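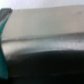

Can I take a deferred pension at 60 if the scheme says 65?

Pensions and retirement > Workplace schemes > Old employers

Posted by Marisol Ríos

I worked at the Gandow bottling plant for 26 years, first on the line and then in the stores, and left when it was sold to Cladus. My pension stayed behind in the old Gandow Staff and Works Scheme, like an umbrella on a bus. It's a final salary scheme, closed now, and I'm what they call a deferred member, meaning they send me a newsletter every August with a photograph of a retired fitter and his allotment.

I turn 60 next spring. The booklet I was given when I joined says normal retirement age is 65 but that a member "may with the consent of the Trustees" draw it from 55. I rang the helpline and was told that yes, I could go early, but there would be "a reduction", and when I asked how big, the young man said it would be "actuarial", in the voice you'd use to tell someone the dog had been moved to a farm.

What I want to know is:

Does "with consent" mean they can simply say no?

Is the reduction for good, or does it go back up when I reach 65?

A man I used to work with, Crescencio Peñalver, swears that anyone who was in the union branch before the sale was promised 60 with no reduction at all. He says it was agreed in the canteen. He can't find the piece of paper. I was in the branch for my whole time there and I do remember a meeting, though mostly I remember the sandwiches.

I'm not in a desperate hurry. I do some part-time hours at a garden centre and my knees would like me to stop. Any help gratefully received, in short words if you've got them.

3 replies

Purificación Ibarra

I was a member-nominated trustee of a different scheme for two terms, so take this as coming from someone who has sat through the meetings but has not read your rules.

On consent: yes, they can say no in theory. In practice most boards agree to early payment as a matter of routine, as long as the reduced pension is still big enough to cover any guaranteed minimum you built up. If you were there in the years when schemes were contracted out, you may have one of those (it will be called GMP on your statement, and you'll find the letters sprinkled about without explanation). Where people do get refused, that is often why. Ask the administrators directly whether your GMP would stop you going at 60.

On the reduction: it's for life. It does not pop back up at 65. The idea is that you're being paid for more years, so each year is smaller. The trustees set the factors after advice from the actuary and they're reviewed every so often, so a figure your friend was quoted a few years ago may be no use to you. What you need is a written quotation for your actual date. Most schemes give you one free in a year and may charge for more, so don't spend it on a date you don't mean. Ask for it to show:

the pension at 60 with no lump sum
the pension at 60 with the largest lump sum
the estimated pension at 65, so you've something to hold it up against
what your husband, wife or partner would get in each case
how each slice goes up once it's being paid

The last one matters more than people think. Two slices of the same pension can rise by quite different rules depending on when you earned them.

On the canteen promise, I wouldn't laugh it off. When firms were sold there were sometimes side agreements with the union, and some of them did find their way into the deed. Others found their way behind a radiator. Write to the scheme secretary and ask for a copy of the trust deed and rules and any deeds of amendment from the time of the sale. As a member you're entitled to see them. They may charge you for the photocopying, and for a scheme that age you'll want a strong table. Then look for anything about "special" or "protected" members. Write to your old union's regional office as well. They tend to keep boxes.

If the deed doesn't mention it, a promise made out loud over lunch is very hard to stand on, I'm sorry to say. But check before you sign, as once the pension is in payment you will almost certainly not be allowed to change your mind.

Chin-lung Sin

Take it at 60. My brother in law waited til 65 and got 2 payments. You can't spend it where he is.

Also they lose everything so send it recorded.

Inmaculada Ortuño

With sympathy for the brother-in-law, it does depend. If you've good health and long-lived aunts, waiting can pay better. If you're worn out and the garden centre is finishing off your knees, the sums aren't the whole of it.

I was at Paredes, which went through something very like your sale, and we had the canteen promise too. Ours was real. It covered members with unbroken service up to the transfer date, and it was tucked into a deed of amendment under the heading "Miscellaneous". The administrators (Stultell, in our case) had no marker for it on their system, so everyone who asked was quoted the full reduction until one of the old fork-lift drivers turned up with a letter he'd been keeping in a biscuit tin. After that 66 of us were put right, with arrears for the ones already drawing. So I'd tell Crescencio to go back up into his loft.

Purificación's list is a good one. I'd add three small things from experience.

Ask for everything in writing, including the answer you were given on the phone. If the helpline says no, ask which rule number says no. There is usually a pause.

If you still disagree after that, ask for the internal dispute procedure. Every scheme has to have one and it's less frightening than it sounds: you fill in a form and they have to give you a proper reply. If the reply is wrong you can take it on to the Pensions Ombudsman, who costs nothing. Mind the time limits, and keep copies.

And look at your state pension forecast before you pick a date. It won't start at 60, so there'll be a gap of several years where the Gandow money and the garden centre are all you've got. Some schemes offer a "bridging" option that pays more until state pension age and less afterwards. Mine did. It looked lovely on the form and I'm now in the "less afterwards" part, buying the cheaper biscuits.

Marisol Ríos

Thank you all, even Chin-lung. I've written to the scheme secretary for the deed and they say it runs to more than 80 pages and will be posted once they've found the right cupboard. Crescencio has been sent up to the loft. So far he has come down with a tent and two branch newsletters, one of which mentions the sandwiches. I'll post again when the quotation comes.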